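Search this site Go

December 2019

Tuesday. Up before the alarm again. Frost on the inside of the kitchen window, so I put the heater on for an hour and ate standing next to it.

Walked to Kaltwood along the canal path, 6 miles by the long way. The lock gates are still shut for repairs and the detour goes behind the feed store. Saw one heron. Bought onions, lamp oil and a new strap for my bag. The strap is too short.
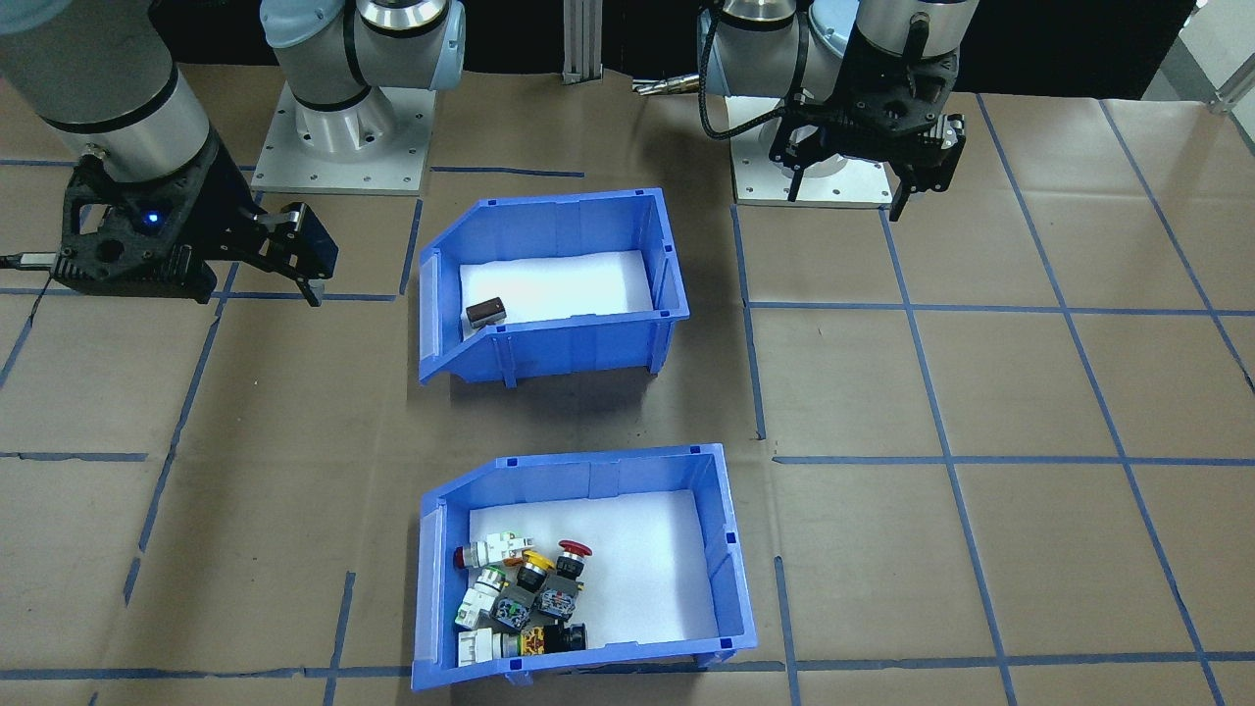 Brown paper and blue tape on the table.

Jacobus Makhubela phoned at lunch about the choir. They need 300 more for the hall deposit and want it by February. I said I would put in my share but I can't sing on Thursdays until my cough clears up. He asked after Xolani's knee. I told him it was better, then remembered I haven't spoken to Xolani in two weeks. Wrote him a letter after supper.

Soup for dinner, too much pepper. Read to page 457 of the Hernen history and still haven't reached the flood. Bed at ten.

Last updated December 30
2 comments 4 shares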